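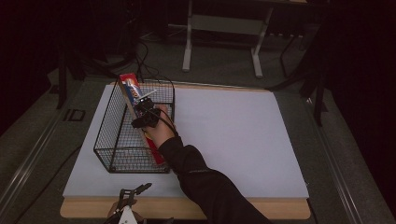 Peteo Robotics Club Will Show Its Work in April and Asks Visitors to Keep Their Expectations Low

PETEO, 3/28/25 -- The student robotics club at Peteo Technical College will enter the Namero Student Manipulation Contest next month with a project on tidying household goods, and it would like the public to know in advance how little the project can do so far. The club's eight members have spent the school year trying to teach a machine arm to put everyday items away. Most of that time has gone into work done by people: a student straps a hand-held gripper over the back of the fingers, takes hold of something like a long red and blue box, and guides it into a wire mesh basket while the movement is recorded. A computer program then tries to learn from the recordings. Whether it has learned anything useful is a question the club does not think it has answered.

"We have been to a lot of student robot shows, and we've read a lot of posters," said club president Ngaio Kereama. "They nearly all say the robot can do the job. Then you ask how many times it was tried and the person at the table goes looking for a teammate. I'd like us to be able to answer that one."

The club's entry is called Basket Work. Under the contest rules, a team picks a household task, collects its own training recordings, and hands in a written report before the arm is run in front of judges. The report counts for half the score. Kereama said the club chose the contest for that reason and would have skipped it otherwise.

What the club has

The club has 47 recordings that it considers good enough to use. It made more than that and threw out the rest, mainly when the item slipped, when the person wearing the gripper stopped to fix their grip, or when the recording lost track of where the hand was. The club wants the discards mentioned in the contest report because they say something about the method that the clean recordings do not.

The recordings were made over eight weeks in the Hurley Building. Students took turns, which the club now regards as a mixed decision. Different people reach for the same item in different ways, and that variety is supposed to help the software. It may also just confuse it. The members have not settled this among themselves, and the report will say so.

"People talk about this kind of training as if you show the robot a thing and it gets it," said Wiremu Nepia, who looks after the club's recordings. "I don't think it gets anything. It copies a path. If the box is where the box was, fine. If you turn the box sideways, I would not put money on it, and I've asked people in the club who sound more confident than me whether they would, and they wouldn't either."

What the club does not have

The club has no success rate to announce. An early draft of this release included one, and the members voted to take it out after a long meeting. The number came from test runs in which a student set the item down by hand each time, in close to the same spot, under the same lights. Club vice president Wiremu Maihi argued that a figure from those runs would be true and would still leave readers with the wrong idea.

"I wrote the draft, so I'm the one who got told off," Maihi said. "Elsie asked me if I'd believe it coming from another school. I said no. That was the end of the number."

Elsie Wihongi, a second-year student in the college's machining program, joined the club in the fall and has become its most regular critic. She has asked that every test from now on be set up by someone who did not help make the recordings. The rest of the club agreed, though it slows things down, and the new tests will not be finished before the contest.

Wihongi is also doubtful about the basket. An open wire basket with a wide mouth is a kind target, she said, and a kitchen drawer would be a different matter. "You can be pretty sloppy and still get something into a basket. I keep saying we should try a drawer, or a shelf with other stuff already on it. If it only works with a big opening at the top, then that's our result and we should print it."

The items

Items were picked from what members could bring from home or buy cheaply. Long, narrow packages proved to be the ones people argued over. A box of plastic food wrap, the kind with fruit printed on the side and the name running down its length in large white capitals, can be picked up near the middle or near an end, and each choice changes how it swings and how it has to be tilted to go into the basket. Lying at a slant on a white tabletop, with a gripper finger to either side, it looks like an easy thing to pick up. Members who have worn the gripper say it is less easy than it looks.

The gripper fingers have their own problems. Their surfaces are rough and somewhat worn, and ragged black bits hang from the edge of one of them. Nepia has asked the club to write down the state of the fingers at the start of every session from here on. A worn finger may hold a glossy box differently from a fresh one, and the club has no record that would let it check the older sessions for that. 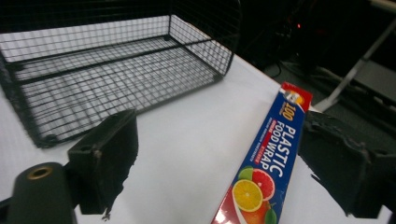

A question about the bigger claims

The club's faculty adviser, Sinéad Ó Súilleabháin, teaches controls at the college and describes herself as the least excited person in any room with a robot in it. She said she allowed the project on the condition that the students write down what would count as failure before they ran a single test.

"Every spring I see young people taught to sell," Ó Súilleabháin said. "They learn to say 'general purpose' about a thing that moves one box into one basket. I don't blame them, they hear adults do it. But a student who can say 'we tried this and we're not sure it worked' in front of a judge has learned more engineering than one with a nice video."

She added that she is not convinced the whole approach will pay off for small groups. Collecting recordings by hand is slow and dull. Large companies can hire people to do it all day, and a college club cannot. It is possible, she said, that the fair reading of Basket Work will be that a club this size should have written a plain set of instructions for the arm and been finished by Thanksgiving.

The club has decided to find out. Two members are writing exactly that: a simple program with fixed positions and no learning in it. It will be run against the trained version on the same items, in the same basket, and the results of both will go in the report no matter which comes out ahead. Kereama expects the fixed program to win when the box is placed neatly and to do badly when it isn't. Maihi expects it to win both. They have not made a bet, on the adviser's advice.

On sponsors

Basket Work received parts and a small grant from Darwish Tool & Supply, a local dealer. The company asked for its name on the team shirts and did not ask to see the results. The club turned down a second offer of support from a firm that wanted a short film of the arm working without stops or retries. Members felt they could not make that film without leaving things out.

The public session

The club will hold an open session in the Hurley Building in April, the week before the contest. Visitors may watch recordings being made, try on the hand-held gripper, and set out an item of their own choosing for the arm to attempt. Anything that is light, dry, and not breakable is allowed. Glass is not. Neither is food outside its package, following a discussion that the club would prefer not to repeat.

Each attempt will be written on a board by the door, including the ones that go wrong, and the board will stay up until the session closes. Visitors who think an attempt has been scored too generously are asked to say so at the time. Wihongi will be standing next to the board and has promised to take their side unless given a good reason not to.

There is no charge. Children are welcome with an adult. The arm will be stopped between attempts, and visitors will be asked to stay behind the tape while it is moving.

After the contest

The full report will be posted on the club's page once judging is over, along with the 47 recordings, the discarded ones, and the notes explaining why each was dropped. Other schools may use the material freely. The club asks that anyone who does so also report what did not work, and that they get in touch if they find a mistake, in particular in the section on how the gripper's position is measured, where two members still disagree about the math.

If the project places well, the club will send out a second release. If it places badly, the club will send out a second release.

About the club

The Peteo Robotics Club is open to any enrolled student at Peteo Technical College. No experience is needed. New members usually start by sorting recordings, and those who are still interested after that tend to stay.

Press contact: Ngaio Kereama, club president, care of the Engineering Office, Hurley Building, Peteo Technical College. Reporters who would like to see the arm run before the open session should ask for a regular working evening, when it may or may not be working.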